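Pridwood Junior Golf Program
Progress report to the Zelenák Fund, period ending March

Enrollment stands at 111 players, against 105 at the close of the previous period. The Pridwood course recorded 967 junior rounds, all of them played on the front nine while drainage work continued on holes 12 and 14. Contractors expect to hand both holes back in May.

Coaching remains under the direction of Rajeshwari Poojary. The short-game sessions were moved to 4:30 p.m. at the request of two partner schools, and attendance among the under-12 group has improved. The girls' team placed third in the Ziseck Shield — its best finish to date — and will enter the stroke-play event in the fall.

Spending on range balls and green fees was within budget. Transportation was not: bus hire exceeded its line by $3,343, and we request approval to cover this amount from the unspent equipment allocation.
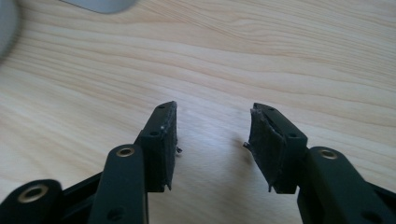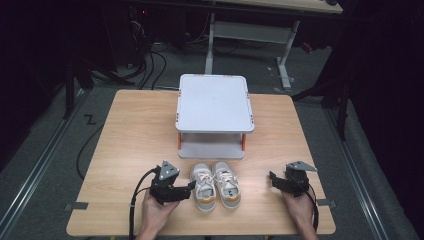
Radoslava Ševčík will submit the revised budget with the next claim. The handicap records for new players are still incomplete and will follow separately.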